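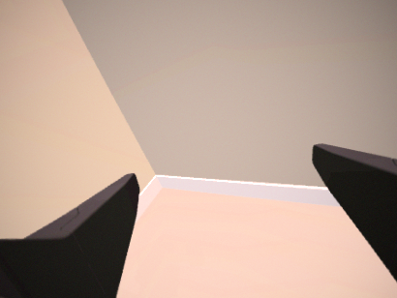 Sarita Dubey

Dec 22, 2021

I promised my sister I would stop buying robot things until February, and then Holine put their simulator kit on sale and, well, you can guess how long that promise lasted. It came to 585 dollars for the full package, with the Brosimden assembly tasks thrown in, and I have spent most of my evenings with it ever since (dinner has suffered, the dog has not). So I want to set down what I think while it's still fresh, for those of you who kept asking in the comments whether it's any good.

The first evening was a bit of a muddle. I got the view from the gripper going before anything else, and I steered the poor thing all over the place, fingers wide open, until I was looking at nothing but bare floor and the corner of the room with its little white baseboard. I laughed out loud! But I will say the controls are friendlier than the ones in Urnov, which I used for two years and never quite made peace with. You drag the wrist, the rest of the arm follows, and if you get lost there's a home button that sorts you out.

What sold me is the bench tasks. You get a room, a table, an arm, and a bunch of small parts to practice on, and you can switch to a wider view whenever you like and see how it's all laid out. I left mine running a batch overnight and woke up to 3604 finished attempts, many of them terrible, all neatly saved in a folder. The one I keep going back to has a blue rod and a black puck near the front of the table, a gray box farther back, and a tall panel on the right that I have bumped into more times than I care to admit.

Gripes, then. The manual is thin and seems to have been written for people who already know everything. Saving a camera position takes far too many clicks. And the contact settings reset themselves after an update, so write yours down on paper like I do now.

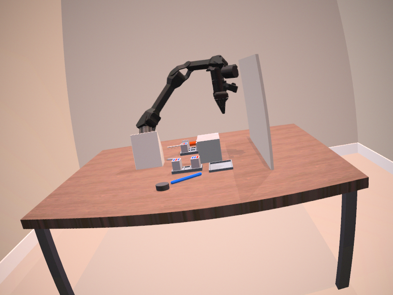
Do you need a real robot arm to use the kit?

The whole thing runs on your computer, so you can work through every task in it without owning any hardware.

I'm going to try the Mbwambo add-on next, once I've wrapped the last of the presents, and I'll post my settings for the rod task when I'm happier with them. If you've got the kit too, leave me a note and tell me how you're getting on with that tall panel.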